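Filed under: Desk & Stationery / Threads

1/ Notes on hinged plastic pen cases, after a September spent replacing the zip pouches at the Akdale office. Short thread, mostly dimensions and habits.

2/ The pouches failed on access time. Everything sinks to the bottom and you dig. A shallow hard tray puts each pen in view as soon as the lid is up.

3/ Internal length is the figure to check before buying. Ours is listed at 200 mm. Sellers like to quote the outside length, so measure the longest pen you own and compare it with the inside.

4/ Depth matters less. One layer of pens is the working limit. With a second layer the lid closes on the barrels and the hinge takes the load.

5/ Contents, current setup: one black marker with a red cap, one lime-green highlighter. The marker sits lengthwise at the back, by the lid. The highlighter goes in front. White case, UNITREE on the lid, a blue line and a short red one printed along the tray.
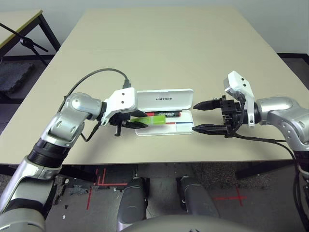 6/ Loading order. Back item first, flat, parallel to the hinge. Front item second. Check both ends before closing – a highlighter sticking out past the end of the tray will stop the lid, and forcing it whitens the plastic at the hinge.

7/ Nahuel Farías asked about foam inserts. I tried one from Drevville. It holds pens still but takes up width, and it picks up ink. Removed after two weeks.

8/ Markers are stored horizontal. Highlighters too. Cap-up storage in a cup dried out the tips on ours faster than I'd like. Small sample, no controls.

9/ Cleaning: damp cloth, then a little isopropyl on ink marks. Test a corner first if there's printing on the plastic. Solvent can lift it.

10/ Erasto Makokha keeps a log of hinge cycles on his own case, a Sriwong. He was at 918 openings with no cracks. Mine has no log.

11/ Still to test: whether a magnetic catch is worth the extra weight over a friction fit. Will add to this thread when the Ullemov one arrives.

Contact | Copyright | Back to top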